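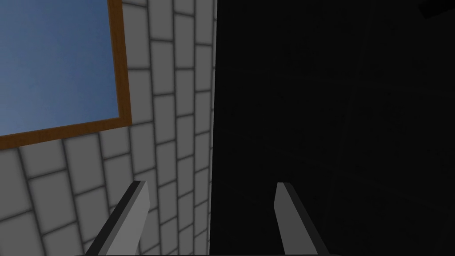 Wrist view, Varo fingers open, attic map.

Sim grippers > Comparisons > Varo vs Skurley in the attic house

brickcourse
Posted 12/24/20

Spent my day off on this so somebody may as well read it. Same arm, same controller gains, same house, and I swapped only the gripper model. I ran 300 attempts at door handles with each. Varo came out 14 ahead of Skurley. The Varo people will be thrilled and I don't think it means a thing.

My trouble is with the wrist camera. Once the arm tips back, half of what it gets is black wall and the rest is brick and sky. You can't tell me a policy is choosing a grasp from that. I reckon it's remembering where the handle was and hoping.

tuesdayarm
So 14 out of 300 is noise, is that what you're saying? Did you change the seed or just run the same one over and over?

brickcourse
Changed it every run. And yes, I'm saying noise until somebody shows me otherwise.

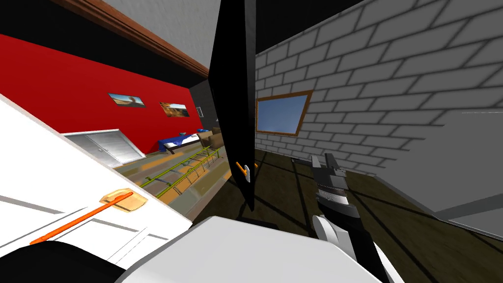 Lingyun Cui
Moderator, Simulation and Controllers

I'd push back a bit on the camera part. The head view has its own problems in this house. Orange bar handle on the white door, fine, easy. The little orange one low on the thin black panel is a different story. From that angle the panel is practically edge on and the handle pokes out sideways, so your depth estimate has next to nothing to work with. If your handle list mixes both sorts, you're measuring which handle came up more often and the gripper hardly comes into it.

Post the split by handle type and I'll be more interested.

brickcourse
Fair. Bar handles: no difference I could find. All of the 14 is on the small ones.

m_chin55
Then it isn't noise, is it? Small handles are exactly where finger shape ought to matter. Flat blade fingers should get in behind a short handle better than something chunky. I don't see why everyone here is so keen to throw out the one result that makes sense.

Lingyun Cui
Moderator, Simulation and Controllers

It makes sense, Mawar, and I've been burned by results that made sense. The default contact settings are generous with flat surfaces. Varo's fingers are flat. I'd want the friction turned down on both before I believed any of it.

primo_c
Has anyone run the Yan controller on this? It's meant to handle the sideways approach better. The brochure says so anyway, ha.

brickcourse
Tried it. 55 attempts, then I gave up. It kept parking both arms with the grippers pointing at the ceiling and calling that a ready pose. 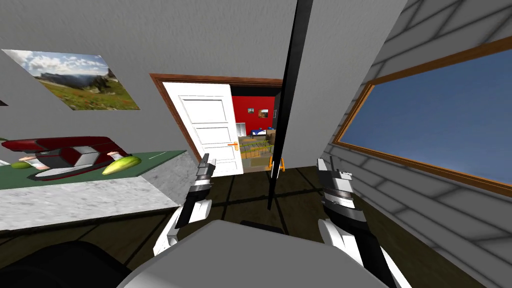

I waited for it to pick a side, door or window, and it never would commit. Ostov at least moves, even if it moves badly. I'd still take the stock controller over either one, and I say that as someone who complained about the stock controller in here for most of December.

primo_c
That sounds like your joint limits, mate. Yan reads them from a separate file. Did you copy it over?

brickcourse
What separate file

primo_c
Right.

m_chin55
So the Yan result goes in the bin, and the Varo one stays?

brickcourse
The Yan one goes in the bin. The Varo one I'll rerun with the friction down, like Lingyun said, small handles only. If the 14 is still there I'll come back and say so.

tuesdayarm
Log the wrist feed this time too please.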